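Do you really need the expensive hose clips?

I have been putting off writing about hose clips because I can already hear people closing the page. But I spent most of October dealing with a leak under the utility room sink, and I have opinions now, so they are going here.

The leak was a slow one. It came from where the waste hose from the washing machine pushes on to the spigot, and it left a brown ring on the base of the cupboard the size of a saucer. The clip on it was the one that came with the machine, a plain sprung wire thing. I took it off, wiped everything down, put it back and had the same puddle two days later.

So I went to the plumbing counter at Surwood, where the man asked what size I wanted and I said "washing machine size", like a fool. He was kind about it. He also sold me a Brerkico clip that cost 4 pounds, from a card that said it was fit for 100 degrees and for use at sea. I do not wash my clothes at sea. The hottest thing that goes down that pipe is a 70 degree towel wash, and not often.

What bothers me about this sort of packaging is that it answers questions I haven't asked. The card told me about salt spray. It didn't tell me what range of hose the clip would fit without turning the packet over and finding a line of grey print, and it didn't say how tight to do it up. "Tighten firmly" was the advice. Firmly for whom? My neighbour could firmly tighten a clip straight through the rubber.

I fitted it anyway. It leaked.

At this point I did what I should have done first and looked at the hose. The last bit of it had gone hard and shiny, and there was a groove all the way round where the old wire clip had sat for years. When I bent it, a fine crack opened along the groove. You could put the best clip in the world over that and it would still drip, as the rubber had no give left in it to seal against anything.
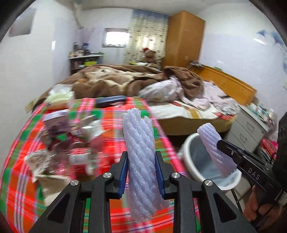
Ridged lavender foam pieces held in two black grippers.

I cut the bad end off with a Stanley knife and a mitre block to keep it square, which lost me 13 millimetres, and there was enough slack in the run to manage without it. Then, for the sake of argument, I put the original wire clip back on. Dry cupboard. I left a sheet of kitchen roll under the joint for a week and it came out as clean as it went in.

Now, I am not going to claim the wire clip is as good as the other one. It did cut that groove, or at least it sat in the same place while the groove appeared, and I don't know enough to say which. A wide band spreads the squeeze over more of the rubber and that seems sensible to me. What I don't believe is the step from there to "always replace the clips that came with your appliance", which I have now read on four different websites, three of which sell clips.

Kanyarat Nakpan, who used to fit kitchens round Clembridge and was good enough to read my grumbling emails on the subject, thinks I am being unfair. Her view is that a worm drive clip is worth having just so you can undo it with a screwdriver while lying on your back in a cupboard, and that anyone who has had a sprung clip ping off into the dark behind a washing machine will pay the money gladly. I accept that. Mine pinged twice. It's a good reason, and it is nowhere on the card.

She also told me to stop overtightening. If rubber is bulging up through the slots in the band, she says, you have gone too far and should back off a turn. I went and looked at the one on the outside tap and there it was, bulging away. I did that one myself last spring and was rather proud of it.

The other thing I was nearly sold was a tube of Tolentino joint paste to go inside the hose end. I have asked three people what this does on a push-fit rubber hose and had three different answers, one of them being that it makes it easier to get on. So does a dab of washing-up liquid, and I already own some of that.

The Brerkico clip is in the drawer with the spare tap washers. I'll probably use it when I get round to the dishwasher hose, which is the same age as the other one and which I have not yet had the nerve to bend.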